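The great duvet downgrade

I have slept badly since September, and I blame the duvet. It is a 13.5 tog monster bought in the Oston sales, and it was made for somebody who lives in a tent. By three in the morning I am lying on top of it like a seal on a rock. By four I am cold and back under.

My sister-in-law Glykeria swears by blankets and sheets, the way our grandmothers did it. She grew up in a house with stone floors and no patience for what she calls "the big pillow". You add a layer, you take off a layer, you sleep. She has been telling me this at Christmas for years, usually while I am asking where she keeps the spare duvet.

So on Wednesday I gave in and went to Iltport, where there is a shop that still sells blankets by weight. I came home with two, plus a flat sheet, and £55 lighter. The man at the till asked if I wanted the matching valance. I am 38 and I had to ask him what a valance was.

Making the bed

It takes longer. A duvet you fling. Blankets have to be squared up, tucked, untucked when you find the sheet has gone sideways, then tucked again with bad language. Hospital corners I learned from a leaflet, and mine would get me thrown out of any hospital. The cat got in under the second layer and had to be negotiated with.

I've kept the patterned fabric, which I have had since my first flat and which matches nothing I own. Navy next to it looks almost deliberate.
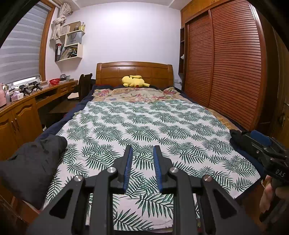
Six nights in

I woke up once on the first night, strapped in like a parcel, and had to kick the bottom loose. Since then I've slept through, apart from the night next door's alarm went off. The top blanket comes off at bedtime and goes back on at some point before dawn, and I have no memory of doing it.

The duvet is in the loft – for now. Glykeria has been told and was unbearable on the phone. She wants to know when I'm coming round on the subject of bolsters.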